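When I met the couple behind the Printhorpe picture house, they'd just had the kettle on for the second time that morning, and we never did get round to the list of questions I'd brought. "You'll want to hear about the seats first," she said, and so I did. There are 200 of them, bought from a closed cinema in Drostarberg, and they came over on 2 lorries in the pouring rain.

"We only had the one pair of gloves between us," her husband told me, laughing. "I unbolted and she pointed."

The building had stood shut for 10 years before they took it on, and the whole town seems to have a story about it (first kisses, mostly, and one very unlucky ice cream).

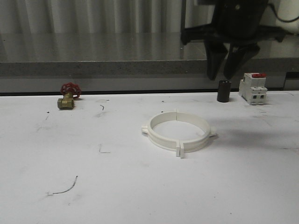

I asked what they'd show on the opening night in November, and there was a bit of a silence. He'd like a western. She wants a musical, "something people can hum on the bus home", and I suspect she'll get it. The projector, a lovely old Skelumow, has been serviced by Khasawneh, the same firm that looked after it in the old days.

"They still had our card in the drawer!" she said.

Tickets go on sale at the box office once the new carpet is down in the foyer. They've had 2,000 printed, on proper pink paper, and she gave me one to take home.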